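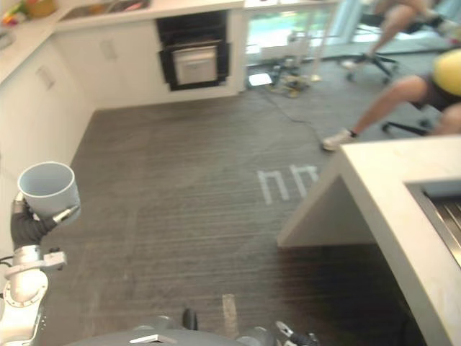 Semudis gripper on the left arm, holding a plastic cup by its side. Kitchen trial.

Semudis G2 gripper for light household objects

The Semudis G2 is an electric gripper for arms which work in kitchens and other home rooms. We at Zerkton sell it alone or as a pair, with mounting plates for the left and the right arm.

In April we compared the G2 with the Mitwood parallel gripper, which many of our customers already have. Both were mounted on the same arms and used the same controller. The task was to take a cup, lift it and put it on the worktop. We made 187 lifts with each gripper. The G2 dropped the cup four times and the Mitwood 16 times. Most of the drops were with thin plastic cups, when the closing force was set too high and the wall of the cup bent inwards.

With heavy mugs we found no difference worth to mention. If you lift only mugs and bottles, the Mitwood is cheaper and it is enough.

Weight with mounting plate: 703 g
Rated cycles before finger change: 3000
Force setting: 16 steps, from the controller
Cable: one, side exit, left or right

Please leave a free loop in the cable near the wrist. In our first tests it was too short and it pulled the plug at full rotation.

The Văduva controller is supported from the second firmware. For older units, write to us before you order.

Delivery includes one set of spare fingers and the hex key.

We use cookies to remember your basket and your language. Accept all | Only necessary | Read more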